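Flikislow library to stay open later from December

Flikislow's public library will keep its doors open until 9 p.m. on weeknights starting in December, after the town council agreed to pay for the extra hours through the winter.

The library now closes at 6 p.m., which branch manager Colin Yeoman said leaves out many people who work in Birance and don't get back to town until after dinner.

"We see cars pull into the lot, somebody tries the door, and they drive off again," Yeoman said. "They have books to return or a form to print, and we're closed."

The change follows a survey the library ran over the summer. It drew 600 replies, and 190 of those came from people who said they had not been inside the building in the past year. Most of that group gave the opening hours as the main reason.

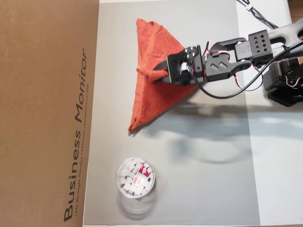
The council will cover wages for 2 part-time evening staff. Both jobs will be posted on the town website and on the board in the library lobby. Applicants need a high school diploma and must be able to work at least three evenings a week.

Weekend hours will stay the same. The children's room will close at 7 p.m. on weeknights, but families can still check out picture books at the front desk after that. The public computers and the printer will be on until 15 minutes before closing.

Parking was the one sticking point at the council meeting. The lot behind the building is shared with the Ollo, the small movie theater next door, and it fills up before the early evening show. Theater management has agreed to leave the row nearest the library free until 8 p.m. – new signs will mark the spaces.

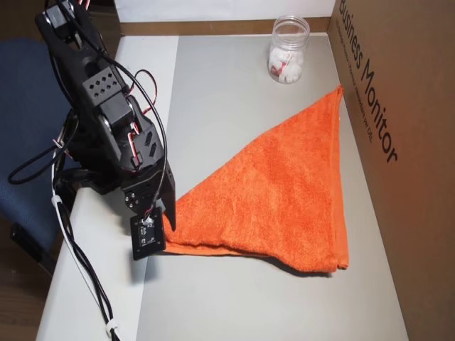
Some residents asked whether the money would be better spent on the roof, which has leaked over the magazine shelves for the past 2 winters. Yeoman told the meeting that the roof repair has its own budget and will go ahead in the spring whatever happens with the evening hours.

The council will look at visitor numbers again before the summer and decide then whether to keep paying for the later closing time. The library will count people coming in after 6 p.m. and will also put out a short comment card at the desk.

Bus riders should note that the last bus to Birance leaves the stop on Main Street at 8:40 p.m., before the library closes. The town has asked the bus company about a later run but has not had an answer yet.

Residents with questions about the new hours can call the library's front desk or stop in any time before closing. 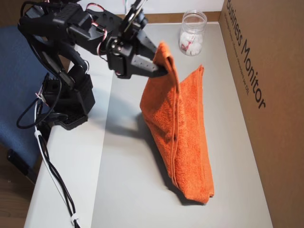 Weeknight hours from December

Main library: 10 a.m. to 9 p.m.
Children's room: 10 a.m. to 7 p.m.
Book drop: open at all times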